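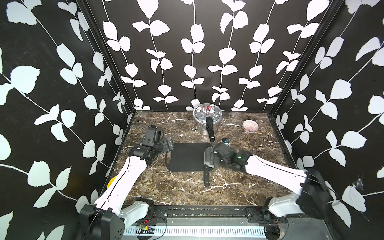
Man-sik Sung reckons you can tell inside a minute whether someone cooks at home, just from how they drive the arms. Cooks bring the tool in from the side and leave themselves room. Everyone else comes straight down from above and then wonders why the wrist has run out of travel.

I've been giving that a fair bit of thought, because from November we're opening up our kitchen bench to people who have never driven a robot in their lives. So consider this our official announcement (I'm told a press release should have one near the top, and I've already missed the top).

Surno is launching Lotley, a program for teaching two-armed robots ordinary kitchen jobs by remote control. You sit at the controls, you move your hands, and the arms on the bench follow. We record the arm movements and the camera views together, and those recordings are what the robot learns from later. No code, no typing in positions. If you can pass a chopping board to somebody across a kitchen, you already know most of what we're after.

The first round will have 30 home cooks working in small groups at our Bang Street workshop. Everyone gets a practice session before we record a thing, and then we start on the real list: moving boards, picking up utensils, setting down bowls, shifting the pressure cooker without clouting the wall behind it. Knives come later in the list and only with one of us at the stop button - I'm firm on that and will be boring about it on the day.

I came to this from catering, so I had plenty of opinions about knives and none whatsoever about chopping boards. A board is flat. You pick it up. Your fingers slide under the edge before you've even thought about it, and away you go. Now try that with two stiff fingers and a view from the wrist! I spent most of an afternoon pushing one across a marble top before I worked out how low I had to come in, and how much I'd been relying all these years on the feel of the thing. 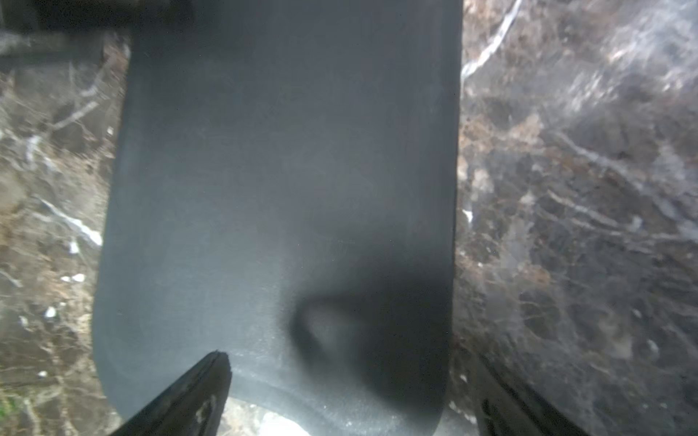 Andor Boros told me I was being too tidy about it. His view is that a demonstration with a small wobble and a decent recovery is worth keeping, and that if every run we save is a perfect one, the robot has no idea what to do the first time it comes in a bit crooked. He'd like us to start some runs from awkward positions on purpose.

I argued with him for a while (I like things neat, it's a kitchen habit) and then gave in. So Lotley sessions will save the recoveries along with the clean runs. What we don't keep are the runs where the operator stops halfway to have a think, or where the two arms get in each other's road and we have to back everything out. Those get binned on the spot and you go again, no hard feelings.

Each operator will do 5 tasks, with 4 starting layouts for every task. Between layouts we turn the board, move the bowl, swap things from one side to the other. It's fiddly and it does slow the session down, but I'd sooner have a robot that has seen the board facing every which way than one that only knows the spot where I happened to leave it.
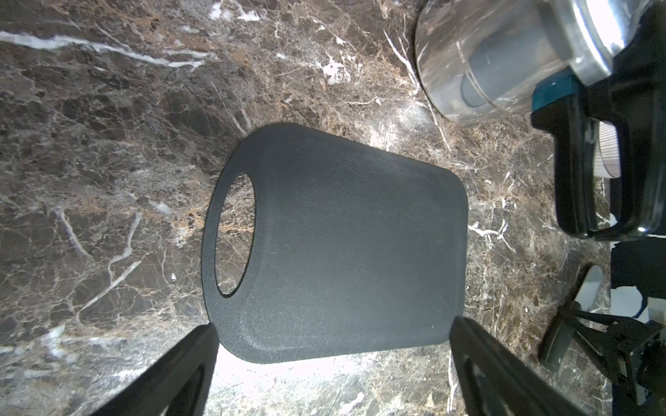 The other thing we change is the stuff nearby. A real bench has things on it that have nothing to do with the job, and they get in the way of your elbows and throw reflections about, so we leave a few of them out during sessions. Polished stone is a pest for glare, by the way. We talked about covering it with a mat and decided against it, as plenty of people have shiny benches at home and the robot will have to cope with them sooner or later.

Our partner on the software side is Vulance, whose team built the playback tool. It lets you watch your own run straight afterwards with the wrist views next to the main one. I thought that would be purely for the engineers, but it's changed how I drive more than any coaching has. I used to close the gripper far too early, every single time, and I had no clue until I watched it back.

Sessions run for an afternoon, with a proper tea break in the middle because your shoulders will want it. You don't need any background in robotics or gaming, and left-handers are very welcome (we're short of them). Wear sleeves you can push up. Spots in the first round are free, and we'll send everyone a copy of their favourite run to show the family.

To put your name down, get in touch with the Lotley desk at Surno and tell us what you cook most often. Media are welcome to come and have a go at the controls too - ask for a late afternoon slot, when the bench is quieter and I've usually got the kettle on.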